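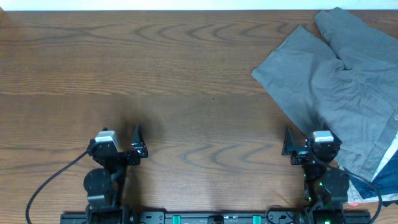 Kandov Two-Arm Garment Bench: Planning and Price Guide

The Kandov bench is sold to laundries, rental houses and resale sorting rooms that want to try automated garment handling at one station before committing a whole line. Both arms mount on a single rail along the front of the table. You order the rail, the arms and the grippers as one set. The table is yours to supply.

What the set includes

Two arms with parallel-jaw grippers
One mounting rail with clips
Gripper cables and one spare cable
Controller and power supply
Setup visit at Stallham or Fjeld sites

Base price is $3,639 per set. Delivery outside the Stallham area is quoted separately. Orders placed before the end of February ship with the older controller at the same price, and the newer one can be swapped in later for the cost of freight.

Table and space

Plan on a flat top at least 47 inches wide and 40 inches deep. Any firm surface will do, wood included. A high-gloss finish can bounce overhead light back at the wrist cameras, so check your lamps before you fix the table in place.

Leave room at one side for the incoming pile. Buyers often size the table for the garment and forget the stack waiting next to it. Mixed piles of denim and lighter cotton take up more of the table than you would expect from the piece count.

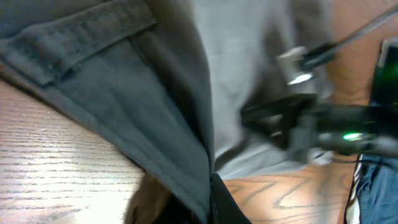 Cables and wear parts

Cables run from the grippers down the arms. Leave slack for the full reach, and keep the loops clear of sleeves and drawstrings. Budget for one replacement cable per arm per year and one set of gripper fingers. Fingers are sold in pairs and fit with the hex key in the box.

Garments to start with

Shorts, towels and plain T-shirts are the sensible first loads. Lay each piece flat in the middle, between the grippers, with the waistband or collar at the far side.
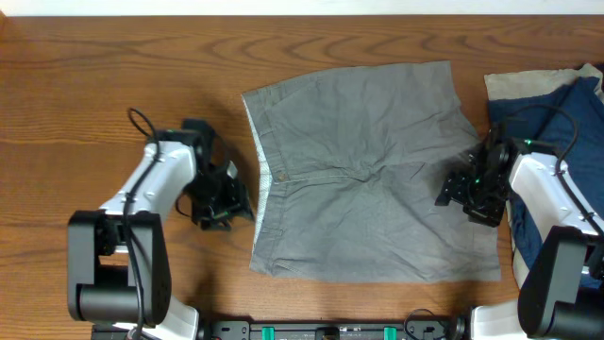

Keep to one garment type for the first few shifts, then add a second. Long coats and anything quilted should stay with your hand folders for now. The Wadau wide gripper for heavier pieces is a separate order with a lead time of some 11 weeks.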